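第4章　親機の設置と受付の設定

この章では、Clerkex受付電話の親機を箱から出し、外からの電話が鳴り、誰かがそれに出られる状態にするまでを説明します。留守番応答の録音は第5章、通話転送は第6章です。転送の設定を先に済ませたい方が毎年いらっしゃいますが、転送する元の電話がまだつながっていませんので、順番どおりにお進みください。

4.1　始める前に

次のものを手元に用意します。

・親機
・電源アダプター（親機と同じ箱の、いちばん底に入っています）
・電話線、または光回線のルーター
・ヘッドセット（別売）
・管理者用の暗証番号を控えた紙

暗証番号の紙は保証書に重なって入っています。緩衝材と一緒に捨ててしまった場合は、4.7の初期化の手順が必要です。初期化は設置直後なら数分で終わります。半年後に行うと、登録した電話帳がきれいに消えます。

設置場所は水平な台の上で、直射日光と水まわりを避けてください。冷蔵庫の上はおすすめしません。振動が通話に混じり、相手には終始うなり声を上げているように聞こえます。

注意：親機の底面には通気口があります。座布団、たたんだタオル、猫の寝床などの上に置かないでください。親機はほんのり温かくなるため、猫の側から寄ってくる場合もあります。

4.2　親機をつなぐ

1　電源アダプターをまだコンセントに差していないことを確かめます。

2　電話線を親機背面の「回線」端子に差し込みます。カチッと音がするまで押してください。隣によく似た「内線」端子があり、そちらに差しても気持ちのよい音がしますが、電話は一生かかってきません。

3　ひかり電話をお使いの場合は、壁の差し込み口からは配線せず、ルーターの電話ポートと親機の「回線」端子をつなぎます。

4　電源アダプターを親機に差し、それからコンセントに差します。

5　前面のランプがオレンジ色に点滅し、しばらくして緑色の点灯に変わるのを待ちます。

6　受話器を上げ、「ツー」という音が聞こえることを確かめます。

メモ：手順5の「しばらく」とは、お湯を沸かし、お茶を淹れ、席に戻ってくるくらいの時間です。途中で電源を抜くと最初からやり直しになります。点滅が気になる方は、親機に背を向けてお待ちください。

ランプが赤になったときは、電話線が奥まで入っていません。赤とオレンジの区別に自信が持てないときは、画面の右端を見てください。回線がつながっていなければ、受話器の絵に斜線が入っています。

4.3　日付と時刻を合わせる

電話回線から時刻を受け取れる場合は自動で合います。受け取れない場合、親機は工場を出たときの時刻から自信たっぷりに数え始めますので、手で直します。

1　「メニュー」を押します。

2　下矢印で「時計」を選び、「決定」を押します。

3　年、月、日、時、分の順に数字キーで入力します。時は24時間制です。午後3時は15と入力します。

4　「決定」を長く押します。短く押すと、入力した内容がすべて破棄されて待受画面に戻ります。この仕様については開発元のHjaltestedに改善をお願いしてあり、丁寧なお返事をいただいています。

時計がずれたままだと、4.5の営業時間の設定がすべてずれます。昼の最中に「本日の受付は終了しました」と流れ、真夜中の間違い電話には元気よく呼び出し音が鳴ります。

4.4　電話帳に登録する

電話帳には700件まで登録できます。小さなお店や診療所でこの上限に達したという問い合わせは、まだ受けていません。

1　「電話帳」を押し、「新規」を選びます。

2　名前を入力します。漢字、ひらがな、カタカナ、英数字が使えます。

3　読みがなを入力します。省略もできますが、省略した相手は五十音順のいちばん後ろにまとめて置かれます。そこで目当ての人を探すのは、傘立てで自分のビニール傘を探すのに似ています。

4　電話番号を市外局番から入力します。

5　必要に応じて「着信音」を選びます。

6　「保存」を押します。

メモ：着信音を相手ごとに変えておくと、画面を見なくても誰からの電話かわかります。苦手な取引先にお気に入りの曲を割り当てるのはやめておきましょう。取引先の印象はそのままで、曲のほうが嫌いになります。

別の電話機からの引き継ぎには、Planetthorpe形式の電話帳ファイルが使えます。パソコンで書き出したファイルをUSBメモリーに入れ、親機の側面に差し、「電話帳」から「読み込み」を選びます。読み込みの途中で件数の表示が止まって見えることがありますが、止まっているのは表示だけです。同じ名前が重複していると、親機は両方をそのまま登録します。どちらの番号が新しいかは、かけてみるまでわかりません。

4.5　営業時間を設定する

営業時間の外にかかってきた電話には、留守番応答が代わりに出ます。

1　「メニュー」から「受付」、「営業時間」の順に選びます。

2　曜日を選び、始まりと終わりの時刻を入力します。

3　昼休みがある場合は「中断」を「あり」にし、同じように入力します。

4　ほかの曜日にも同じ時間を使うときは「複写」を選びます。

5　「決定」を長く押します（4.3の手順4をご参照ください）。

注意：終わりの時刻は、最後のお客様の話が終わる時刻とは関係がありません。終業の1分前にかかってきた電話は普通に鳴ります。そういう電話は長くなるものと思ってください。

年末年始など、営業時間が不規則な時期には「臨時」を使います。臨時の設定は、解除するまで続きます。年末に設定した休業案内が4月まで流れていたお店があり、店主の方は「今年はやけに静かだ」と思っておられたそうです。

4.6　ヘッドセットを使う

受付をしながら予約表をめくったり、伝票を書いたりする方には、ヘッドセットをおすすめします。受話器を肩と耳で挟む方法でも通話はできますが、夕方には首が片側にしか回らなくなります。

Clerkexの動作確認が済んでいるのは、有線ではAston、無線ではHjaltestedの純正品です。ほかの製品でもプラグの形が合えば音は出ることが多く、相手に声が届くかどうかは製品によります。

有線の場合

1　通話中でないことを確かめます。

2　プラグを親機左側面の「ヘッドセット」端子に差し込みます。

3　画面に耳の形の絵が出たら、「音声」を押して音量を合わせます。

無線の場合

1　ヘッドセットを充電台に載せ、充電が終わるまで待ちます。

2　親機の「メニュー」から「無線」、「追加」を選びます。

3　ヘッドセットの電源ボタンを、音が2回鳴るまで押し続けます。1回で離すと電源が入るだけで、登録は始まりません。

4　画面に「登録しました」と出たら、内線番号を割り当てます。

登録できる無線ヘッドセットは2台までです。3台目を登録しようとすると、親機は最も古い1台を黙って忘れます。忘れられた側の方は、しばらくのあいだ、電話の少ない平和な職場だと感じるようです。

装着のしかた

1　髪や眼鏡のつるを先に整えます。後から直すと、その音がすべて相手に届きます。

2　耳当てを耳に合わせ、頭の横に沿わせます。

3　マイクのアームがある機種では、マイクを口の横に持ってきます。口の真正面に置くと、ため息が台風のように聞こえます。

4　自分の携帯電話などに試しにかけ、声の大きさを確かめます。 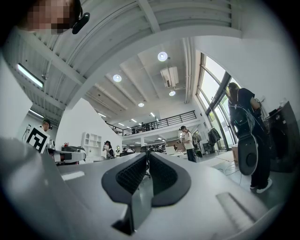 図4-6　ヘッドセットを頭の横に沿わせて装着した状態（左上）

注意：無線ヘッドセットを着けたまま席を離れても、通話は切れません。給湯室でも、廊下でも、もっと個人的な場所でもつながっています。離席するときは必ず「消音」を押し、消音のランプが点いたことを目で見てから立ち上がってください。

耳当ては使い終わったら乾いた布で拭きます。複数の人で1台を使うときは、耳当てのカバーを人ごとに替えてください。カバーに名前を書く場合は、油性ペンのインクがよく乾いてから使ってください。鏡を見るのは夜になってから、という方が多いためです。

4.7　うまくいかないとき

電話が鳴らない
「回線」と「内線」の端子を間違えていないか確かめます。合っている場合は、「メニュー」から「受付」、「呼出音」を開き、音量が「切」になっていないかを見てください。前日に静かに仕事をしたかった方がいないか、職場で聞いてみるのも早道です。

相手の声は聞こえるが、自分の声が届かない
消音のランプが点いていませんか。消えている場合は、ヘッドセットのプラグを抜き、受話器で試します。受話器で話せるなら、原因はヘッドセットの側にあります。

自分の声が遅れて聞こえる
親機のスピーカーとヘッドセットが同時に働いています。「スピーカー」を押して消してください。

画面に「314」と表示される
親機が暗証番号を待っています。314はエラー番号で、暗証番号ではありません。そのまま入力すると誤入力として数えられ、続けて間違えると親機は一時間ほど口をきかなくなります。

暗証番号がわからない
次の手順で初期化します。電話帳、営業時間、無線ヘッドセットの登録はすべて消えます。

1　電源アダプターをコンセントから抜きます。

2　「メニュー」と「決定」を同時に押したまま、電源アダプターを差します。

3　画面に「初期化しますか」と出たら指を離し、「はい」を選びます。

4　新しい暗証番号を決め、2回入力します。

5　4.3に戻ります。

新しい暗証番号は紙に控え、親機から離れた場所に保管してください。親機の裏に貼る方が大勢いらっしゃるので、最近の機種では裏面に紙の貼りつきにくい塗装をしています。考案したのは設計担当のLeif Skovです。それ以来、番号の紙は親機の側面に貼られるようになりました。

この節を試しても直らない場合は、ランプの色と画面の表示を書き留めてから、販売店にご連絡ください。お電話は、できればこの親機以外からおかけください。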